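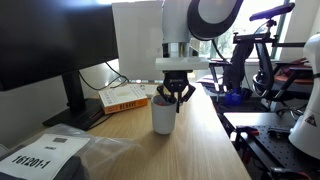

Korkor Dramani thought the second episode should have been the first, and said so in the comment box on the feedback form: start with the sisters fighting over the restaurant, drop the airport stuff, and people will stay. We got that note too late to recut but it was the most useful one we had.

Project report, TV Drama Unit
Title of series: Briro (three episodes, web)
Group: Kendach

What we set out to do
A short family drama about two sisters who inherit a restaurant called Bachmann and can't agree on selling it. We wanted it to feel like the shows our parents watch but with our own town in it. Planned four episodes, made three. Episode four is written, never shot.

Casting
Open call in July. 40 people signed up, fewer came. Both leads are from the drama class the year above. The uncle was recast a week before shooting becuase the first one got a job. New uncle better anyway, learned his lines on the bus.

Shooting
Kitchen scenes first, then the airport, then everything else when people were free. Continuity is bad in episode one (Mira's coat, the door). Sound in the airport scenes also bad. We re-recorded most of the uncle's lines in a closet at school and you can tell if you listen for it.

Budget was 2000 dollars from the Fosent student fund. Most went on food and renting lights. Nothing left for music so the theme is one of us on a keyboard. People liked it, asked where it was from.

Results
Episode one went up first, the other two a week apart. Views by 31 December 2011: 2397 for all three together. Episode one has more than half of that. Feedback form had 79 replies. Main points:
- older sister is the favorite by far
- too slow at the start
- ending of three is confusing, is the place sold or not
- several people want a second season, we don't have a first one finished

What we'd change
Shorter scripts. Episode one is 14 pages and five of them are the airport. Read it out loud with the cast before shooting, we only did this for three and it shows. Get somebody on sound who does only sound. Also agree who has final say in the edit, we had two versions of episode two going round for days and the wrong one was uploaded first.

Still to do: credits on episode three are missing teh two extras from the funeral scene. Subtitles for all.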